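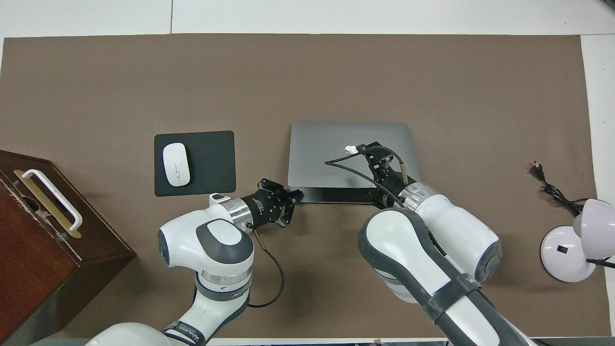 *Two arms working around a closed laptop on the Vasdale test bench.*

**Vasdale releases Latar 2, planning software for two-arm workcells**

GRELLIER: Vasdale has released the second version of Latar, its motion planning software for pairs of robot arms that share one table. Current license holders can download it from October.

The earlier version planned each arm in turn and held one still while the other crossed the middle of the table. Latar 2 plans both together and checks the paths against each other every 30 milliseconds. It also models cables at the wrist, which customers had asked for.

In bench trials with desk items, the planner completed 469 runs. Of these, 26 were stopped by the software after it predicted contact between the arms.

"Most of the stops came when both arms wanted the same side of an object," said Genalyn Mangubat, who leads the planning team. "We still have work to do there, and the logs are in the release notes."

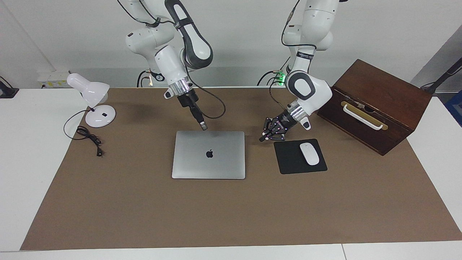

*A gripper above the laptop, with a multi-fingered hand at the end of the other arm.*

Latar 2 accepts different end tools on each arm. Tool files from version one will load without changes. The Manalastas perception module is sold separately and needs its own update before use.

Support for the first version ends 95 days after release.

Contact: Vasdale press desk, Grellier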